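13/11/2024
Notebook, folding methods, bedroom setup

Starting this entry with a complaint. The Vesano folding guide says any pair of jeans can be folded so that it stands up by itself in a drawer, in thirds and then thirds again, and that this "saves a shelf." I have tried it on three pairs at home and got one that stood, one that leaned on the others and one that opened up like a tent. The guide shows dark, stiff, new-looking denim. Most of what people own has been through the wash a lot of times. So today's question is a narrow one: does a fold meant for stiff denim make any sense for soft, worn jeans, and is the bed a decent place to do it?

Lanying Mao is for the guide. I am against, or at least unconvinced. We agreed to write down what we think before comparing anything, because last time (the towels) we both remembered having been right.

My guess before starting: waistband first is a mistake. The waistband is the thickest part and has the most seams, so if you begin there the whole roll grows around a lump. Starting from the hems puts the lump on the outside. Lanying's guess: it makes no difference which end, only how flat the legs are laid one over the other.
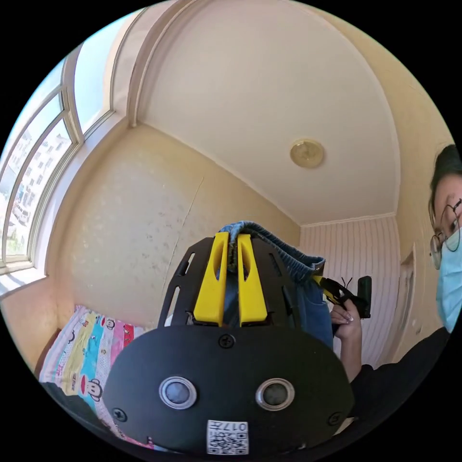

Blue jeans, worn patches in the denim, held in a bunch. Waistband and seams at the top.

Notes on picking up jeans, which the guide skips completely. It begins with them already flat, legs together, zipper side down. That is half the job done before step one. Out of a real pile you get a bunch of cloth with the waistband somewhere in it, and you have to find two points worth holding. My list, in order of how much I trust them:

- the two ends of the waistband, if you can reach both
- waistband and crotch seam
- one hem and hope

Jurkska's old sheet says to hold by the belt loops. I don't believe anybody at Jurkska has done this more than twice. Belt loops are narrow, and with two hands you end up holding a loop in one and a fistful of pocket in the other. Struck from our instructions unless somebody can show me otherwise.

Lanying's objection, written down because it's fair: I always complain about the grab and never time it. Agreed. Next round we time the grab and the fold separately, and whoever folds doesn't hold the watch.

On the bed as a work surface. The guides love a bed. Magesa says "any bed, made" and leaves it there. My doubts:

First, softness. You can't press a crease into something that gives underneath. On a table, one pass of the hand and the fold stays. On a quilt you push the jeans down and the quilt comes up around them.

Second, a quilt moves. Drag anything heavy across it and the cover comes along, so you spend your effort straightening the bed instead of the clothes.

Third, and this is the one I'd argue with anyone about, a patterned cover is hard to sort on.
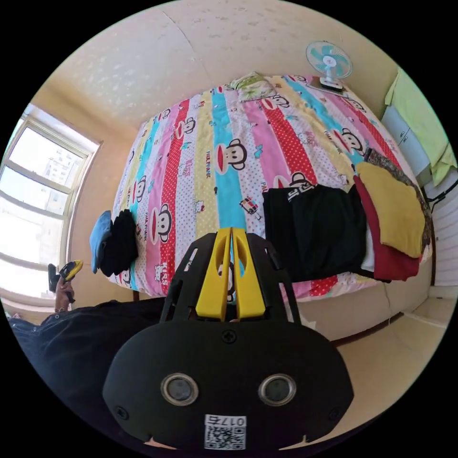 Pink, red with white dots, blue, yellow, white, PAUL FRANK running up the stripes and monkey faces all over. Against that a black garment is easy. The mustard cloth is easy. I am less sure about anything small and bright, and I'd put money on a striped sock vanishing for good. Lanying says the stripes help, since you can line up an edge against one and get a straight fold for free. I want to see that done with a pair of jeans before it goes into anything we hand out. A stripe on a quilt that has been pulled sideways is not a ruler.

Sorting. The Tallo method wants categories before folding: tops, bottoms, "soft accessories" (caps go in there, apparently). I would keep caps out of the pile altogether. They don't fold, and they get squashed by whatever is tossed on next. The blue one can stay over on the window side. Black things I'd also keep apart, for the plain reason that two black garments in a heap look like one until you pull.

Changes to the draft instructions:

Step 1 now starts from a heap. If a method can't start from a heap, it's a method for shops.
"Crisp" deleted wherever it appears.
"Stands unaided" changed to "holds its shape when lifted." Lanying objects to this one and wants it noted.
Waistband first or hems first: left open.

Still to do: same fold on a table, same jeans, both directions. Ask Lanying for her copy of the Vesano guide, mine is missing the page on knits. Decide whether pillows come off the bed first or get left at the far end.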